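Trullisel suturing set - README

Last touched in March. Still rough in places, fixes welcome.

What this is

Trullisel is a set of short clips and stills of stitching practice on soft tissue. One needle, one bite at a time. Put together for people who look at how stitches get placed - spacing, angle, how the tissue is treated on the way through. 1672 clips in the main folder, 811 of them labelled. The rest are as they came.

Name is just a name. The older drop was called Cekex, some file headers still say so. Same stuff, ignore it.

What's in the folders

clips - the video, trimmed to one stitch attempt each
stills - single pictures, at least one per clip
labels - plain text, one line per event
notes - whatever got typed up at the bench, spelling not checked
old_cekex - kept so old scripts don't fall over

Labels

Each line is start, end, label, remark. Remark can be empty. Labels in use: reach, pick up needle, set angle, bite, pull through, hand over, drop, other. "Other" is used too much, we know.

A bite starts when the point touches the surface and ends when the point shows again. If the point never shows, mark it as a bite and put "lost" in the remark. Hand over only counts when both tools have hold of the needle at once. Otherwise it's a drop, even a short one.

Left and right always mean left and right in the picture.

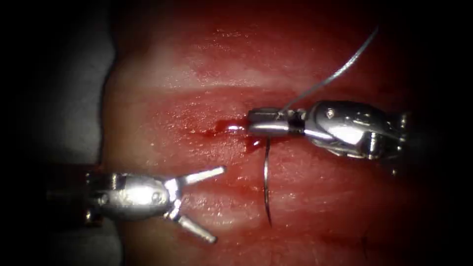
Tissue labels are separate and live in the second column of the notes file. Three values - calm, pulled, torn. Calm means no visible drag on the surface. Pulled means the surface lifts or bunches near the needle. Torn is torn. When stuck between two, go for the worse one. Glare on wet-looking tissue can pass for a small tear, so check the pictures either side before you write torn.

Light

One bright patch in the middle, dark towards the corners. Left like that on purpose, please don't brighten the files and send them back. If you need them brighter do it in your own copy. Anything happening right out in the dark corners isn't labelled.

How the labelling was done

2 passes. First pass quick, second pass slower with the first one hidden. Where they disagreed by a lot somebody sat down and picked. Where they disagreed by a little we took the earlier start and the later end. Roughly 70 clips still have only the first pass, listed in notes/single_pass.txt.

Cutness did the trimming, Lukumay the labels. Questions about cut points go to the first lot, anything about wording to the second.

Known problems

- some clips start late, needle already in the tissue. Label from whatever you can see
- a few remarks got cut short in the export, wont be fixed
- "pull through" and "pull thru" both turn up. Same thing
- stills and clips are numbered seperately, use the index file to match them

Using it

Fine for teaching and study. Don't use it to grade anyone's stitching, the labels were never made for that. If you pass it on, pass this file on too.

To do

Merge the two pull spellings. Second pass on the single pass list. Split "other" into something more useful.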